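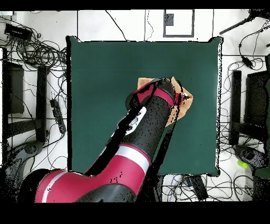
图1:浅色毛巾与深青绿色方垫。

Maltow 毛巾折叠资料集 说明文件

一、这个资料集是什么

Maltow 收集的是毛巾在桌面上的各种状态,从揉成一团,到摊开,到折好。我们关心的是布本身:褶皱在哪里,边在哪里,哪一个角可以先拿起来。资料集一共有 172 段记录,每一段从一条没有整理的毛巾开始,到折好或者放弃为止。放弃的记录也保留,没有删除。

本文件的中文版由我自己写,中文不是我的母语。如果有的句子不够自然,请以标注文件里的字段为准,也欢迎来信改正。

二、毛巾

毛巾分为 4 组,按照尺寸和厚度分,不按照颜色分。组号写在 towel_group 字段里。

第 1 组:小方巾,薄。
第 2 组:洗脸毛巾,中等厚度。
第 3 组:洗脸毛巾,厚,毛圈比较长。
第 4 组:浴巾,只折半幅,因为垫子放不下整条。

所有毛巾在第一次使用以前都洗过,不加柔顺剂。新毛巾的表面比较滑,边也比较硬,洗过以后才接近家里平常用的样子。两次洗涤之间,一条毛巾最多用 30 段。用得太久,折痕会留在布里,下一次折叠就变得容易,这对我们的目的不好。

三、开始状态

开始状态有三种,写在 start_state 字段里。

heap:把毛巾从手里放下,让它自己落成一堆,不再碰它。
half_open:有一部分已经平了,另一部分还卷着或者叠在上面。
flat_rotated:毛巾是平的,但是边和垫子的边不平行。

heap 最多,half_open 最难标注。困难在于一条毛巾可以同时有平的部分和卷的部分,两个标注的人常常不同意界线在哪里。我们的规则是:如果从上面能看到一条完整的直边,就算 half_open;如果只看到一个角,还算 heap。这个规则不完美,但是它容易执行,所以从第一版到现在没有改。

四、看毛巾的哪些地方

标注时请按下面的顺序找。

先找边。长边和短边的缝法常常不一样,有的毛巾短边的折边更宽,摸起来也更硬。

再找缎档,就是毛巾上没有毛圈的那一条平滑的带子。它一般和短边平行,所以即使边藏在下面,也可以用它判断毛巾的方向。

最后找洗涤标。洗涤标缝在边上,如果它露出来,附近一定有一条边。标注时只记录它能不能看见,不需要读上面的字。

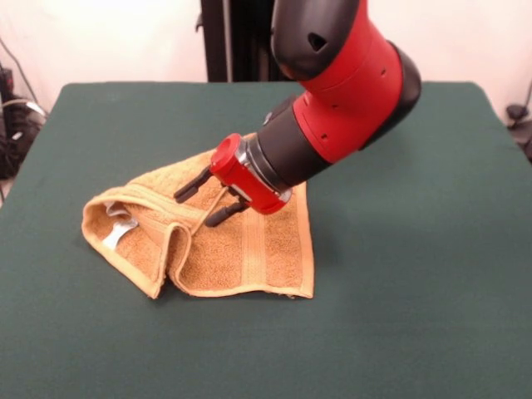
Ardalan Mahmoudi 读了初稿以后来信说,缎档不能单独当作方向的根据,他自己有几条毛巾,缎档是沿着长边织的,照这个规则标就会差九十度。他建议先确认一条边,再用缎档核对。

这个意见我们接受了。现在 direction 字段多了一个值 band_only,意思是标注的人只看到缎档,没有看到边。使用的人可以自己决定要不要这些记录。以前的记录已经重新检查过一遍。

五、怎样算折好

目标是对折两次,先沿长的方向,再沿短的方向。结束时检查下面几点:

上下两层的角相差不超过两指宽。
最上面一层没有横穿的大褶皱。
洗涤标在里面或者在下面,不在最上面。

第三点只是为了好看,不影响 result 字段,单独记在 label_hidden 里。全部记录里几乎 80 段的结果是“折好”,其余的是“部分折好”或者“放弃”。第 3 组的成绩最差,厚毛巾第二次对折以后容易自己弹开。

六、文件夹

records 里是每一段的记录。
towels 里是每一条毛巾的尺寸、组号和洗涤次数。
notes 里是标注的人写的备注,有中文也有英文,没有翻译。

毛巾的编号用字母 T 加数字。有两条毛巾中途因为边开线换掉了,旧编号没有再用,所以编号不连续,这不是文件丢失。

七、已知的问题

尺寸是在洗涤以前量的,洗后会缩一点,没有重新量。

第 1 组的小方巾接近正方形,“长边”和“短边”的区别意义不大。这一组的 direction 字段请谨慎使用。

浅色毛巾的褶皱在光线强的时候不容易看清楚,这类记录在 notes 里写了 low_contrast。

七月以后的记录使用新的备注格式,旧格式还没有全部转换。读取 notes 的时候,请两种格式都考虑。

八、引用和联系

引用时请写资料集名称 Maltow 和版本号。修改标注的建议,请附上记录编号和毛巾编号,只写“那条浅色的”我们找不到。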